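Salgate back room cleanup, wall hook corner
Posted Feb 26, 2024

Quick gallery, no time for a proper write up. We moved the mailing stuff out of Wodlow in November and the back room at Salgate has been the dumping spot ever since. Bags on bags. Anyway the corner is finally getting sorted, a few pictures below plus notes so I dont forget what goes where.

Main idea: hang the black stuff on the wall hook, one at a time, get it off the carpet. Small white stick-on hook, came in a pack of 4 from the hardware place on Rikdale. Wiped the wall first, let it dry, pressed it on, left it overnight. No drilling, the lease is strict on that.

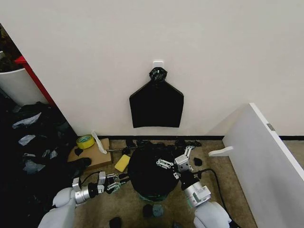
Bags that are still good get kept. Ripped ones go. Big tears, no point. Little ones are fine for packing filler, we go through a ton of filler. Last year's mailing was 2,841 parcels and I think half the bags from that ended up in here.

Carpet is the annoying part. Speckled beige, so the black bits show up right away, and they collect along the baseboard. Vacuum just pushes them around. Picking up by hand works better, then a damp sponge along the edge. Dont soak it.

Keeping the cardboard down on the floor for now. Good place to put the yellow tape so it doesnt wander off. Lost 3 rolls in the last move, never found one of them.
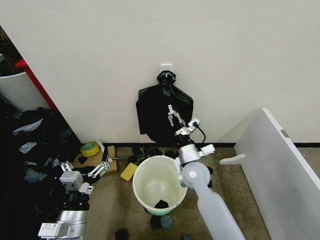
Bucket is for scraps. Small black pieces, torn corners, that sort of thing. Larger peices go in the regular trash by the door. When the bucket is full tip it out, dont stomp it down, it gets stuck and then somebody has to dig it all out again.

Clothes: yes there are clothes mixed in with the bags. Leftovers from the Salinas sale. Check every bag before it gets tossed!! Anything wearable goes on the rack in the front room, by size if you can stand it. We got 108 hangers with the rack so there is no excuse for floor piles.

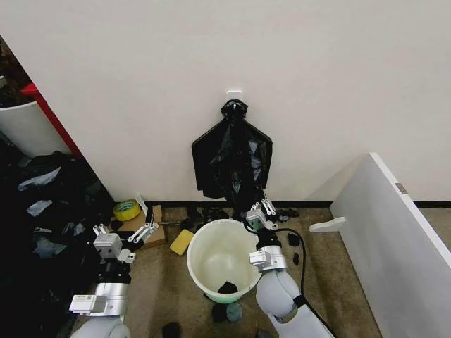 Still to do: the big heap on the left. Pale bags in there are recycling, black ones are not, so split them as you go. Then the baseboard again, then the carpet once over with the good vacuum if Wodlow ever gives it back.

Also need a second hook farther along the wall, same height. Leave a gap so two things can hang without bumping. And a real shelf for tape, scissors, labels. Measured for one already, lost the paper.

If you are coming by to help, bring gloves and your own water, sink is off till the plumber shows. Side entrance, front door sticks. More pictures when the pile is down.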